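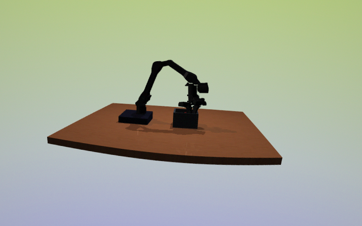

Jestel planner - FAQ
Last touched in June. Skye Cairns looks after this page, shout if something's wrong.

Why does the arm stop above the box and not go in?
Usually the box walls. The planner treats them as solid, plus a margin. Margin too big, no path in. Drop wall_margin to 9 mm and replan.

It planned fine yesterday, same scene, now it fails?
Random seed. Sampling planner, so runs differ. Set the seed to 27 if you want the same path as the docs. Still failing - raise max_samples to 1,000.

Do I need Saniva running?
Only for perception. In sim you can read the object pose straight from the scene, no detector needed. Turn Saniva on once the plan itself works.

Detector can't find the red object in the box
Try a higher look pose first. The walls hide small things from the side. Then check the colour threshold, default is quite strict.

Fingers clip through the wall in playback
Playback doesnt check collisions, it just draws. Run the checker on the saved path. See ticket 739 for the long version.

Can I change the table or background?
Table yes, in the scene file. Background is only a render setting, planner never sees it.

Old Bassi configs?
Load okay, but joint limits are ignored. Re-export them.

Where do I send logs?
To Skye, with the scene file and the seed. Not screenshots of the termnal please - text.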